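What We're Reading: Stadine

The book club pick for Sat 11 July is Stadine, a family saga set in a salt-mining town where everyone owes somebody money. It runs long, and the first 43 pages are mostly a wedding. Stay with it. The groom's mother is the best character in the book and she doesn't speak until the soup comes out.

I picked it up because I had liked Skelavon, by the same author, which I read in two sittings on a very slow train. Stadine took me 3 weeks and one library fine.

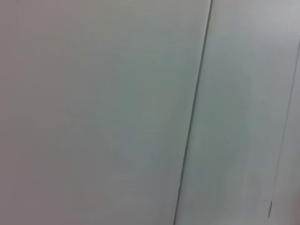 The middle section follows the younger sister to the coast, where she takes a job writing letters for people who can't. Some of those letters are wonderful. Others go on the way real letters do, with a lot about the weather and a cousin's knee. I skimmed the knee and then had to go back, as it matters later.

The family tree at the front gives away 2 deaths, so skip it if you mind that sort of thing. Copies are at the desk. In September we read Bakilana, a much shorter book with no weddings in it.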